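Dorkik Community Storeroom, Clellville
Minutes of the members' meeting
31 March 2018, in the back room

Chair: Laiba Hashmi
Minutes: Thibault Besson
Apologies were received from the Lefèvre family and from Mrs. Justum.

1. Minutes of the February meeting

The minutes were read and accepted with one correction. Under point 4 it was written that the shelf by the window will be removed. The decision was to move it to the other wall. Thibault has changed the text.

2. The packing table

Laiba reported that the packing table is now used by three groups and that it is difficult to find a free place on it in the evening. Members leave half-finished parcels there, and the next person has to put them on the floor. After some discussion it was agreed that a parcel which is not finished must go on the low shelf with a name on it. Anything without a name will be opened after two weeks and the contents put back in stock.

One member asked if the table could be made longer. The chair answered that the door would then not open completely. The question was closed.

3. Paper bags

We bought 200 brown paper bags last autumn and almost half of them are still in the cupboard. The large size is the one that people want. The small size is too narrow for books and it tears at the bottom when it is filled. It was decided to order only the large size from now on, and to offer the small ones to the school for its spring sale.

There was a longer discussion about used bags. Some members fold them and keep them, others throw them away. Decision: a used bag is kept if the bottom is whole. Wrinkles are not a reason to throw it away.

4. Labels and barcodes

The new list of stock numbers was given out on paper. Laiba explained again that each bag should get one printed label, on the front, near the top. Several bags have come back with two labels from different lists, and the person at the desk did not know which one to read. Old labels must be taken off or crossed out with a thick line. 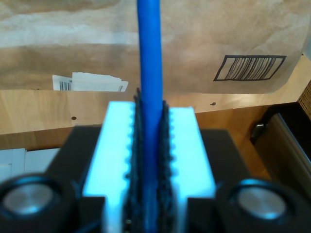

Bags and labels should stay together at the same end of the table, and this was agreed without a vote. The back of the table is the right place, with the large brown bag standing up and the white labels lying at its foot on the left side, so that a person who packs can reach both. Thibault raised the matter of barcodes drawn by hand, like the one in black marker on the right side of the bag. A drawing of this kind is nice to look at, but members should not take it for a stock number, and it does not replace the printed label. The torn edges of the labels were also mentioned. A member proposed to cut the sheets with scissors before the evening begins, and Laiba will bring a pair that can remain in the drawer.

5. Cables and small electrical things

The box for cables is full again. Cables shall be rolled, closed with a piece of string and put in a bag of their own – please no tape, it leaves glue on the surface. A color should be written on the label together with the length, for example "blue, 2 meters." Thibault offered to go through the box before the next meeting. What has a broken plug will go to recycling.

6. Other business

The lamp over the desk needs a new bulb. The key to the cupboard was found in the coat of a member and is back on its hook.

It was asked if the yearly contribution of 20 dollars can be paid in two parts. The chair had no objection. Members who wish this should tell her before they pay the first part.

The next meeting will be announced on the door. The meeting was closed by the chair, and those who had time stayed to fold bags.

Written by Thibault Besson, read by Laiba Hashmi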